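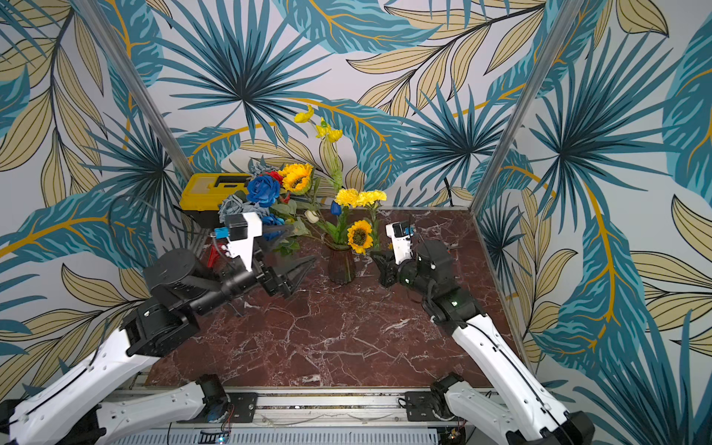 The two-arm cell at Drustedcombe, with the flower-arranging task set up on the marble top.

The Slow Drift

A bimanual cell spent most of May closing its grippers in the wrong place. The cause was a bracket, and the alarms were never going to find it.

The first report was one line in the shift log at Drustedcombe: "Right arm short on stem, retried, OK." Two more like it followed that afternoon. None of them stopped work. The operator backed the arm off, brought it in again and carried on, and the entry was closed with the same code used for a dropped item.

The cell has two arms mounted side by side on an aluminum rail frame, facing a tabletop with printed wallpaper on three sides. Each arm ends in a parallel gripper with a camera above it. People drive the arms through a set task, and the recorded motions are used to train a control program that later attempts the task alone. The task in May was arranging artificial flowers in a glass vase. It is harder than it sounds. Stems are thin, they lean on each other, and a large bloom will hide whatever is behind it from at least one camera.

Sokent, which runs the cell, had moved to flowers after a long run of work with boxes and cups. Boxes forgive error. A gripper that arrives a little to one side of a box will push it square as the fingers close, and the grasp will hold. A stem gets pushed out of the way.

That difference explains why the fault appeared when it did, and also why it was misread. Eleri Prothero, the site's test engineer, had a new task and a new failure in front of her at the same time, and she connected them. "We had budgeted for a worse success rate on flowers," she said. "When we got one, it fit the plan."

What the joints reported

The arms check themselves at startup. Each joint reads its encoder, compares the value with the last one stored at shutdown, and refuses to enable if the two disagree by more than a set amount. During motion the controller compares commanded and measured position at every cycle. Motor current is watched as well, and an arm that leans on something it shouldn't will stop and hold.

All of those checks passed, every day, for the whole period. The green lights on the joint housings came on and stayed on. Prothero pulled the motion records for the right arm and found tracking error well inside its limit. Repeatability was also good. Sent to the same point again and again, the arm went there.

The gripper was the next suspect. Its opening is commanded as a single number from 0 to 255, and a worn linkage can leave the fingers slightly off center at a given value. Emlyn Gwynne, a technician, stripped the right gripper, measured the play, found it normal and put it back together. He then swapped the left and right grippers, leaving each camera mount with its own arm. The short grasps stayed on the right side.

At this point the record shows a decision that the later report spends two pages on. The swap had cleared the gripper, and the encoders had cleared the arm. The remaining parts on that side were the camera and the thing holding it. Neither was on the fault tree, since the tree had been written for faults that could stop the cell or hurt someone, and a camera could do neither. The question was passed to the operators as a matter of technique.

Technique

Operators working this kind of cell rely heavily on the wrist view. The overhead view gives the layout of the table, but the last part of an approach, where the fingers pass either side of a stem, is done almost entirely from the camera above the gripper. With practice, a person learns where in that view the fingertips will meet. They stop looking at the fingers and aim with the picture.

If the picture shifts by a small amount, a practiced operator will adapt within a few attempts. This is what the right-side operators did. By the second week the log entries had thinned out. The retraining session was credited.

It had done some harm. The operators had learned to aim off by the amount of the error, and each recording now contained a camera view that disagreed with the arm's own position data. A person can hold that disagreement in mind without noticing it. A training program fed both kinds of recording, from before the shift and after it, gets two answers to one question.

Shagufta Rana, who prepares the recordings, found the problem from that end. She had trained a policy on 2000 episodes and run it on the cell with the speed held down. The left arm behaved. The right arm approached each stem correctly, slowed, wavered from side to side and closed on air. On one run it closed on the lip of the vase. The current limit caught it and the arm held in place until Gwynne released it by hand.

The vase did not break. The incident was still written up as a safety matter, properly. A gripper closing hard on glass within reach of the person who will come to clear it is the kind of event the site's rules exist for, and the rules do not ask whether the glass survived. The cell was locked out that evening.

The bracket

Rana's contribution was to stop asking about the arm. She took a sample of recordings from across the month, chose frames where the right gripper was fully open, and marked the position of the fingertips in each wrist view. The fingers and the camera ride on the same wrist. In the picture, open fingertips should sit in the same place in every frame, whatever the arm is doing.

On the left arm they did. On the right arm they crept. Plotted by date, the marks moved slowly for several days, jumped, and then crept again in the same direction. By the end of the month they stood 26 pixels from where they had begun.

Gwynne put a wrench to the mount the next morning. The camera sits on a white bracket held to the wrist by screws through slotted holes. The slots let an installer set the camera angle. Both screws on the right side turned with light finger pressure. Under them the bracket face had a polished arc where the screw head had been sliding.

The slots were part of the cause. A screw in a round hole can lose much of its clamping force before the part moves, because the hole itself prevents it. In a slot, friction does all the work. The cable did the rest. On the right arm the camera lead had been dressed with too little slack at the wrist, and each time the wrist rolled toward the vase it drew the bracket the same way. Boxes had been picked from above, with little roll. Flower stems are approached from the side.

The jump in the plot matched an entry for a cleaning. Someone wiping the lens had presumably put a thumb on the bracket. The log does not say who, and the report did not try to find out.

What was changed

Sokent asked for an outside reading of the incident and got one from Veronica Pană, a reliability consultant at Prosser. Her comments are short and mostly concern the order in which things were checked. A list built around parts that can fail loudly, she wrote, will send every quiet fault to training. She recommended that any change in success rate confined to one arm be treated as hardware until the whole of that arm had been cleared, camera included.

The mechanical repair took an hour. The screws were replaced, fitted with serrated washers and tightened to a stated torque. A dowel now passes through bracket and wrist plate, so that once the angle is set the slot no longer matters. The camera lead was given a longer loop and clipped further back. Both arms were done, although the left had shown no movement.

The check that follows from it costs almost nothing. At the start of each session both grippers are opened fully and the fingertip positions are compared with a stored reference. More than 6 pixels of difference and the recording software will not start. The limit was set by Wakana Matsuda, who maintains that software, under the site's name for it, Stulilero. She had asked for a tighter one. The lens mounts themselves move a little as the cameras warm up, and a tighter limit kept locking people out before lunch.

For the vase, the changes were simpler. Closing force is now capped for any task with glass on the table, and a stalled gripper opens slightly before the arm holds. Clearing a stall requires the cell to be locked out first, a step that had been written down before but was skipped for anything that looked minor.

The recordings were the expensive part. Rana was able to correct most of the episodes from the creeping periods by estimating the camera offset for each day and shifting the images back. Those on either side of the jump could not be trusted and were dropped. She also set aside a group in which the operators' learned correction was visible as a late sideways hook, close to the stem. The images could be repaired there, but the motion was a response to a fault that no longer existed.

Two operators needed several sessions to lose the habit. With the bracket back at its proper angle, they closed short on the other side.

The cell is back on flowers. Prothero has added the camera mounts to the fault tree, on the same level as the encoders, and has begun going through the rest of the cell for slotted holes. So far she has found them on the overhead camera, on one cable tray and on the plate that carries the emergency stop. The last of those was tightened the same day and is to be drilled for a dowel at the next shutdown.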